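**Small glossy balls on white cloth: wash the cloth first or not?**

### retof_nestov

Hello all. I make small balls for a children's game, and I want to show them on white fabric for my page. My problem is the cloth. When I look with my eyes it is clean, but later I find creases and small dark specks everywhere. I have washed it 2 times already. Should I iron it also, or do I buy paper?

My green one is lying on the cloth now, near the top.
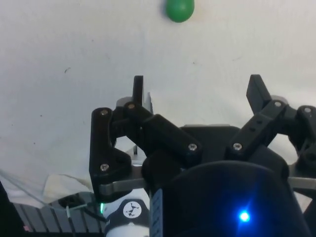

### hullcombe_hen

Iron it, Reto. Always iron it, and from the back side. The creases are faint, so a warm iron and a little steam should do. For the specks use sticky tape round your fingers. The thin dark mark on the left may be a thread, try to pick it off before you wash anything again.

### Liam Hayes

I don't agree about the ironing. With a glossy ball the shine takes all the attention and faint creases do no harm. I would pull the cloth tight and clip it to the table. At the lower left it bunches up, so there is enough cloth to pull.

Paper is worse in my opinion. One fold and you must throw it away.

### fahy_mum

Paper is fine if you keep it on a roll! I have used the same roll since February.

### hullcombe_hen

Liam, clips make new creases at the corners. I have tried this with my buttons.

### Liam Hayes

Then put the clips under the table edge. Mine leave no lines.

### retof_nestov

Thank you for the answers. I will try tape first, then clips, and the iron if I am still not happy. One more question: does the ball stay in place when the cloth is so tight? I am afraid it will roll.

### fahy_mum

A tiny bit of putty below it. Take it off the same day or it leaves grease on the fabric.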